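Search this site Search

Teaching a placement task by pointing, part two
By Kristine Dimaculangan

Last time we got Cemby talking to both arms, and a lot of you wrote in to say the install went fine (hooray!). Now comes the part I like best, which is getting the planner to put a shoe on the stand a person points at, with no typing and no clicking.

Start with the wrist camera, before you touch anything in the planner. Park the gripper open over the near side of the table and save a view with all the shoes and at least part of every stand in it. Ours is saved in Cemby as the "look" pose.
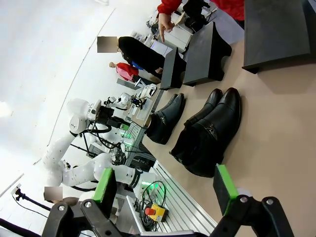

Once you have that pose, open the Postow config and set the detector's confidence to 45. I know that sounds low, but black shoes on black stands are hard going for any detector, and I would much sooner throw out a few bad boxes later than miss a heel. Keep the shoe class and the stand class in separate lists – I mixed them up my first week and spent a whole Sunday wondering why the arm wanted to pick up the furniture.

Next, the pointing. Sison reads the hand from the fixed camera and draws a line out from the index finger until it meets the table plane. Whichever stand is nearest to that spot becomes the goal. Ask your helper to hold still while you press Record, and leave the hold time at 370 milliseconds, so a passing wave doesn't count as a command.

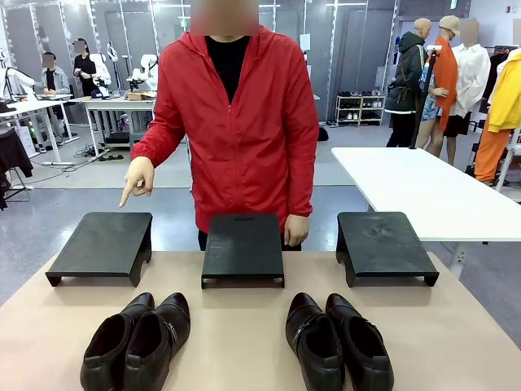

Pointing at the left stand, with both pairs of shoes in front.

Check the goal name in the Sison log before you let anything move. If it flips back and forth between two stands, redo the table plane first. Nine times out of ten that's your trouble, and it only takes a minute.

Now you can run it for real. Use the command "anum run place --slow" and keep a hand near the stop button, please, even if you've done this a hundred times. 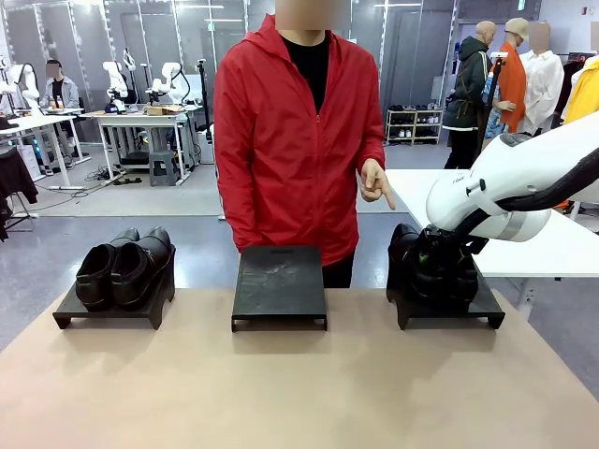 Anum plans each shoe as its own job, so a pair is two goals and the second one treats the first shoe as an obstacle. If the planner gives up on the second shoe, widen the approach angle to 52 degrees and try again. I also like to turn off the automatic retreat until the release looks right in the log – it makes for a slower run, but you'll learn a lot from it!

Part three will cover saving your goals and playing them back in a different order.

909 views
Share 45 Comments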